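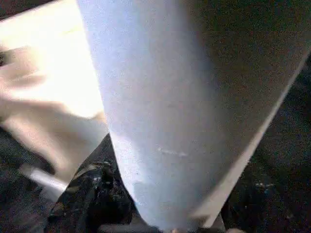
How many times do you have to show it the same thing before it does it by itself?

More than I would have guessed in November. For a plain pick from a flat table, 42 good runs gave us something usable. For soft things like cloth and plastic bags, Rosser wants 193, and I think he's being hopeful.

June 2026

Long one today. I did the morning on the remote handles and the afternoon with my hand on the arm itself, pushing it through the moves. I still prefer the handles. With the arm I get tired, and when I'm tired I pull it off to the right, and then it learns to go off to the right.

Dwynwen Pritchard came in before lunch to look over the runs from yesterday. She threw out 10. Most of those were mine. Her complaint is that I stop halfway down to think, and the pause goes into the recording along with everything else. She wants one steady move down, close, lift, away. If I miss, I should end the run and start over, and I should stop poking around to save it. I said Jerko pokes around all the time. She said Jerko's get thrown out too.

So I slowed down the whole thing. I decide where I'm going before I press record, then I go. It felt silly at first, sitting there with my hands on the handles doing nothing, but the runs after that were cleaner and she kept all of them.

The black plastic is what gives me trouble. On the wrist view it goes dark in one place and shiny in the next, and I can't judge how far down I am. White is easier until the light hits it. I moved the lamp twice, then moved it back. 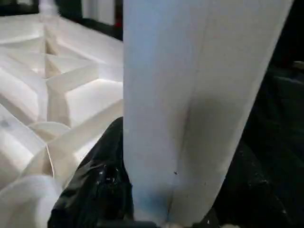

Wrist view, white sheet on the right, tray on the left, black bag between them.

The tray walls are thin and I don't like going near them. I came in from the side a few times this afternoon and Dwynwen didn't mind, but she asked me to pick one way and stay with it for the day. Tomorrow I can do the other way. Mixing them is fine later – for now she wants to see what it does with one.

We let it try alone at four. First try it went down too early and closed on air. Second try it got a corner, lifted, and lost it. Third try was good. Rosser clapped, then it missed the next two. Dovo wrote it all down.

Tuklow wants 2,000 runs from us before they'll look at the results. I did the sum on the back of an envelope and put the envelope in the drawer.

Wrist is sore. Need to raise the chair tomorrow and bring the other gloves. Also ask Jerko where he put the spare foot pedal – the one we have sticks when you let go, and I lost two runs that way.

Leftover soup, bed by ten.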